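Search this site Search
Review: Ener two-arm chore simulator
By the Prudau workshop desk
10/20/21
4 min read

I've wanted a robot to clear my kitchen table since I was a kid, so when Condier put out Ener, a simulator where a two-armed robot has a go at household and bench chores, I installed it the same night. I've been at it since September and I'm still having a great time.

The idea is simple. You get a table, a few things on it and a pair of arms, and you try to get the arms to do something useful. My copy has logged 283 attempts so far, mostly tidying jobs, with a few sorting tasks borrowed from the Carrasco parts bench add-on. Setup was easy enough, although the download is huge and my old laptop sounded like a hair dryer.

What I love is how quickly it teaches you where the hard bits are. Reaching is easy. Closing two fingers on an odd shape without shoving it across the wood – that's a whole evening gone! I also like that you can flip between a view over the robot's chest and a view right at the gripper.
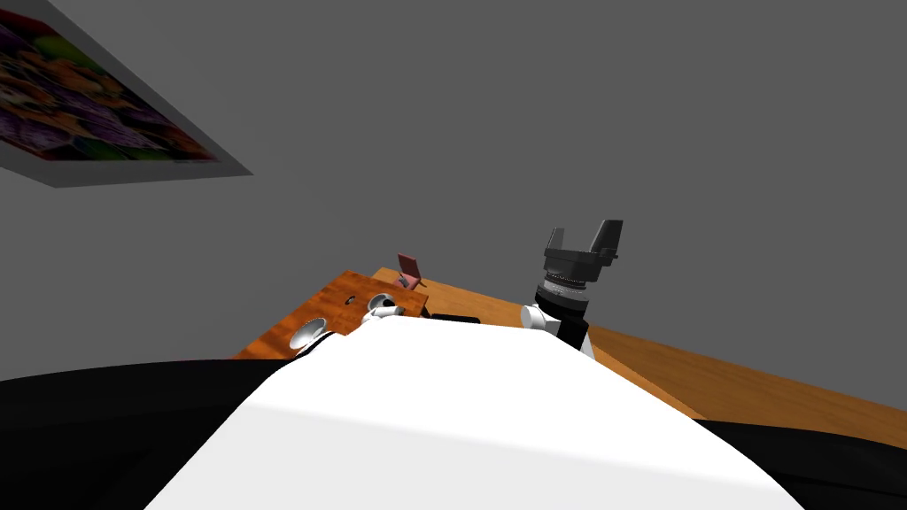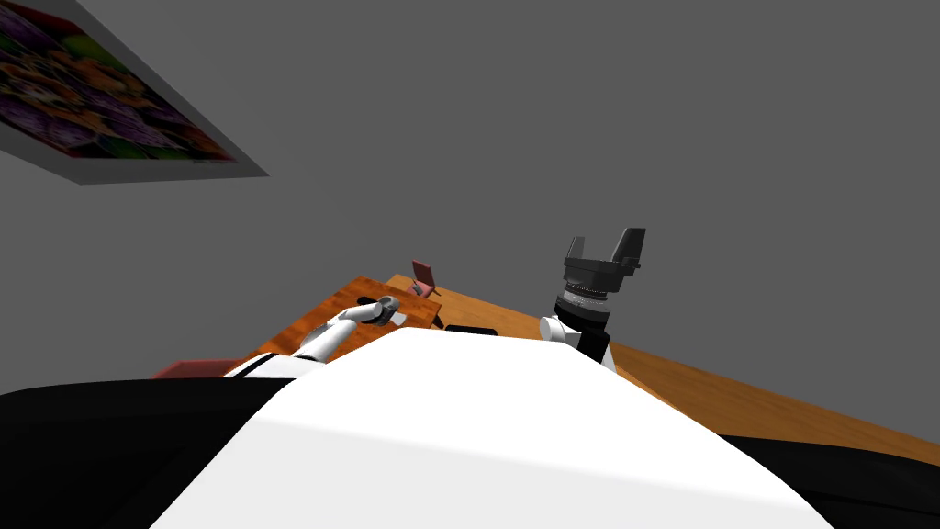
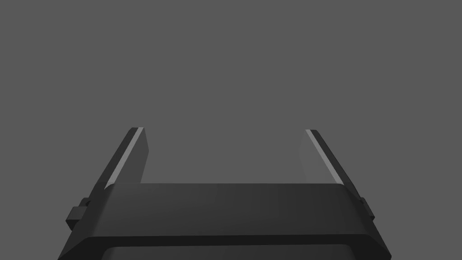
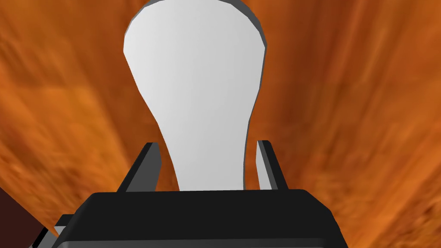 All simulated, with the grippers showing in every view but the first.

Can a home robot do the chores yet?
Some of them, slowly, and only with a person close by. A machine that does one fixed job on a shop floor is in much better shape than one that has to cope with your kitchen, where everything moves from day to day.

Back to the software. The arms feel well behaved, and the little pink chair has become my favourite test piece because the back gives you something to aim for. Flat things are a pain. I'd like softer items too, a tea towel for a start, as folding is the chore I'd pay to be rid of.

The menus need work. Saving a run takes too many clicks, and the colour settings are buried three levels down. The manual is good, and the user forum has over 2,000 members who answer beginner questions kindly.

Would I trust these arms with my good mugs? Not this year. Still, if you've any interest in where household robots are heading, Ener is a lovely way to spend a winter, and I'm off to try the cutlery drawer again.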